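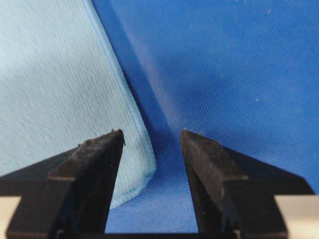
Wrist view, fingers open at the towel hem.

Druvura cell, towel-folding fault, February. The cell logged 63 folds before the right arm stopped on a force limit and would not re-home. Thibault Aubert traced the stop to a Plollach wrist encoder reading 9 counts off after a restart.

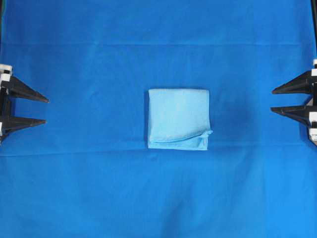

The offset was small enough to pass the self-test – the Mutine controller only checks for errors above 15 counts. Grip force was set to 100 per cent at the time, and has been lowered until the check is rewritten.
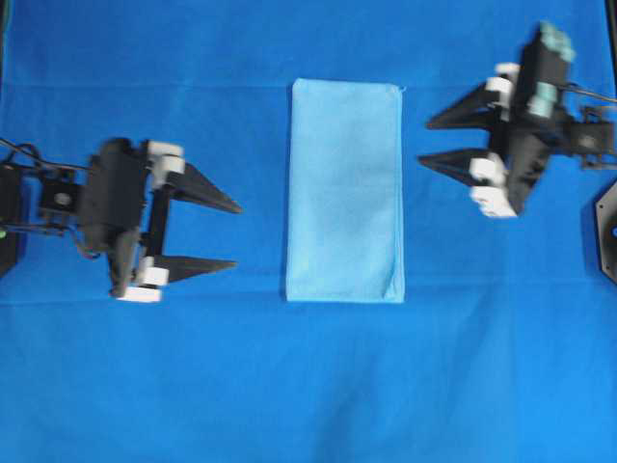

Recovery is manual for now. The operator isolates both arms at the Barbier safety relay, re-zeros the right wrist and jogs the fingers open before re-enabling. Clearance is judged with the grippers either side of the folded towel, as they are with the jaws open and blue cloth showing between the fingers. Neither arm is to be restarted with a towel in its jaws.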